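20 Sep 2024

So I finally gave up on the carpet in the hallway. We moved into the Otham place last December and I told myself I'd live with the beige for a year, and then one evening I pulled up a corner behind the shoe rack (just to look!) and there were floorboards under there. Real ones, with paint splatters all over them. I was done for.

Getting the carpet out took me 90 minutes. Getting the staples out took two weekends and most of the skin on one thumb. If you're going to try it, buy decent pliers. I got mine at Hagedorn's, down by the bus depot, and they were worth every cent after the cheap pair bent on me.

Then there was the noise. I had no idea how much that old carpet was soaking up! Every step sounds like a horse coming in, and the dog's nails are a whole other thing. My neighbor was nice about it, but I could tell.

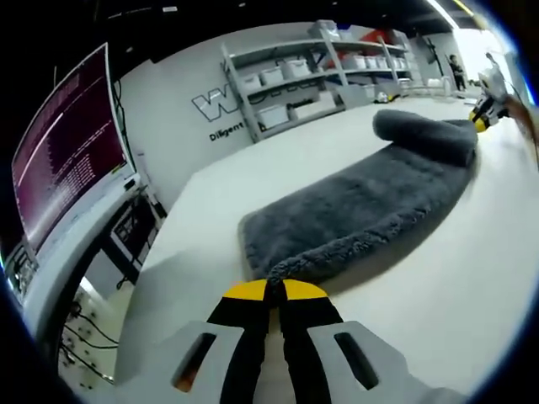 I've been going back and forth between one long runner and a couple of smaller mats. The runner I like is from Wirirby and costs around 40 dollars more than I wanted to spend, plus I'd need a pad under it. Small mats are easier to wash, but they slide, and I've already gone flying once in my socks.

Next job is the paint splatters. I'm leaning toward sanding by hand, very slowly, with the radio on. If any of you have done stairs too, tell me how bad it was, because I've started eyeing the bottom step.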